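The Drawer of Remotes — Gallery

Welcome to the small gallery of the Keskinen house page. My family rents out the upper floor of our house on Ongate, and over the years the remote controls have multiplied. There is one for the television, one for the ceiling fan, one for the air conditioner in the bedroom, and several which belong to nothing that we still own. In August, between two groups of guests, I finally emptied the drawer and went through it at the kitchen table.

I write these notes mostly for my own memory, and also for guests who ask me by mail which remote belongs to which device. I am also thinking of other people who have such a drawer at home. It took me from breakfast until 3 in the afternoon, with one pause for soup.

The sorting

First I made two piles: the remotes that I recognized, and the others. The second pile was larger. I put new batteries into each remote of the first pile and tried it in its room. The ones that answered got a paper sticker with the name of the room. I used blue pencil for upstairs and ordinary pencil for downstairs, and I already regret it, as the two look very similar in the evening.

The old batteries went into a glass jar with a lid. The jar holds about 300 grams of cells before I find it too heavy for the shelf, and then I carry it to the collection box at the supermarket.

The Gollell fan

The ceiling fan in room 7 is a Gollell, and it came with the apartment. Its remote has a habit of losing its cover. We have ordered a new cover two times, and both times a wrong one arrived. For now I close it with a strip of tape, which I change when it becomes gray. If you stay in room 7, please do not pull the tape off. The fan has three speeds, and the middle one is the quiet one.

The Clullby heater

For the heater in room 6 I have no manual, only a page that I copied by hand from a neighbor. The timer button must be pressed long, until it beeps. A short press changes the temperature, and some guests have slept rather warmly for this reason.

The back of a white one

A white remote, lying with its buttons down. The battery cover is missing and the compartment at the end is open, with a battery standing across it — a black one with gold and copper bands and red-and-gold Chinese letters. The label on the back is also printed in very small Chinese characters. I would like to clean the brown speck and the gray-brown smudge with a little alcohol on a cotton cloth. 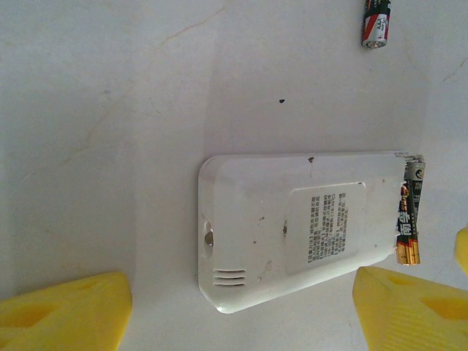
Spare covers wanted

If you have old remotes at home and want to throw them away, please look first at the battery cover. I keep covers of every kind in a cookie tin, and I am glad to get more, also the ugly ones. I can pay the postage for a small envelope. Please write the width of the cover in millimeters in your message. The one I need most for the Gollell is 69 mm long.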